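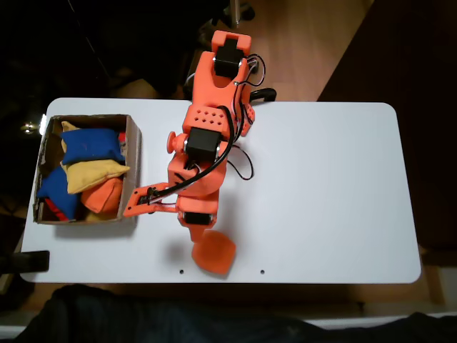 White table, orange arm, cardboard box on the left.

Home About Classes Flour shop Visit Contact

About Flencombe

We teach bread. Mostly bread. Some pastry in the colder months when the butter behaves. Evening classes, day classes, a long course for people who want to bake for a living or at least find out if they could stand the hours.

Writing this page fast between batches so excuse the state of it. Eleri keeps promising a proper version.

How it started

Iolo Rowlands had a bakery for years. Rye, sourdough, a white tin loaf that people drove in for. He kept getting asked to show people how, so he did, after closing, four at a time round the shaping bench. Then the four became eight and the bench was too small. The shop lease came up and he let it go and took this place instead. Same oven. It came in through the back wall, which had to come down and then go up again. Long story, ask him, or don't if you have somewhere to be.

The name was his grandmother's house. We get asked.

What we do now

Evening classes run from 6 to 9:30. You mix, you wait, you eat soup, you shape, you bake, you go home with two loaves and a tub of starter. Sourdough basics is the busy one. Flatbreads is the fun one. Enriched doughs fills up in spring for some reason, buns probably.

Day classes start at 9. Bagels, baguettes, laminated doughs (October to March only). Baguettes is hard. We say so on the booking form and people are still suprised.

The long course is ten weeks, one full day a week plus homework. $1,495, flour included, apron included, lunch included. Twice a year, the next one starts in June. You'll learn to plan a bake backwards from when the customer walks in, cost a loaf so you don't lose money on it, and shape fast enough to matter. Also cleaning. A lot of cleaning. Former students have market stalls, a couple have shops, one bakes for a hotel and sends us complaints about the hotel's oven.

We don't do cakes. No wedding cakes, no cupcakes, no sugar flowers. Lovely things, other people do them much better.

Who's here

Iolo Rowlands. Founder. Teaches sourdough and the long course. In by five most mornings, useless by four in the afternoon.

Eleri Cadwaladr. Runs the school day to day. Bookings, refunds, gift cards, the kids' pizza mornings. If you emailed, she's the one who wrote back.

Ifeanyi Dauda. Pastry and laminated doughs. Worked in hotel kitchens before this. Will stop a class to re-roll your croissant if the corners are off, so get the corners right.

Hywel Gough. Flour and grain. Buys it, stores it, runs the little shop counter. Teaches the whole grain evening and will talk to you about ash content whether or not you came for that.

Flour

We use Katona flour for the white doughs and have done from the start. Stone-ground wheat and rye from Nakach, a small mill, they grind to order so deliveries can be late and then so are we. Both are for sale at the counter in small bags. Bring your own tub and Hywel knocks a bit off.

How we teach

Small groups. Everyone gets their own dough, no sharing, no standing at the back watching a demo. We weigh everything in grams, water too. Cups are banned but we won't be mean about it.

Recipes are printed and you keep them. Get flour on them, write on them. If a loaf goes wrong at home send a picture of the crumb, cut side up, and one of us will take a look. Usually it's under-proofed. Try giving it another 45 minutes and see.

Allergies: we're a wheat kitchen. There's flour in the air all day and we can't make it safe for celiacs. Nuts and sesame are used in some classes, tell us when you book. Dairy free is easy except in Ifeanyi's classes, where there's nothing left if you take the butter out.

Visiting

Counter is open 10 to 2 on class days. Bread goes on the rack when it's cool enough and when it's gone it's gone. Parking behind the building, not in front, the front belongs to the dentist. Step at the door, ramp around the side, ring and someone will come.

Groups and work outings, yes. Up to twelve. Email Eleri with a couple of dates and wether anyone has allergies.

Recent from the school
Keeping a starter alive while you're on vacation
Rye for beginners: why it's so sticky
Summer class list is up
Leftover bread, seven suppers
New long course, places open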